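Private beach or public part, first time on the coast?

Hello to all. In July we go to Prultden for 2 weeks, my wife and I. The hotel has no beach of its own. I read that most of the sand belongs to private beaches, and that the public part is small and full by nine in the morning. Is it worth paying for a chair every day, or can we manage with towels? We like to swim early and eat something simple at noon.

Kiều
March 30, 2020

We stayed there two summers. Take the private beach for the first days – you get a chair, a shade and a clean shower, and at Candel the lunch is good. Ask for the second row, it costs less than the first and the sea is just as close.

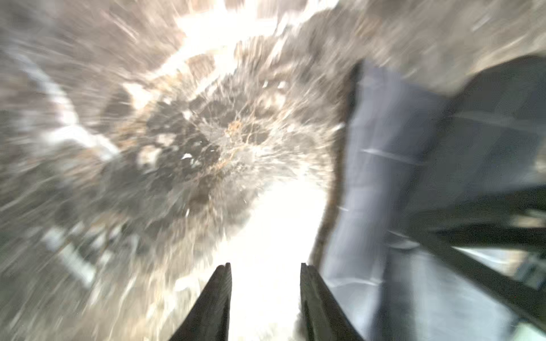

After that you will know the town better and can try the public side, past the harbor. Bring shoes for the water, as the bottom has stones there. If you pay for a full week at once, ask for the price before you sit down.

Hekance

public is fine, just go early. too expensive otherwise

beachrat1493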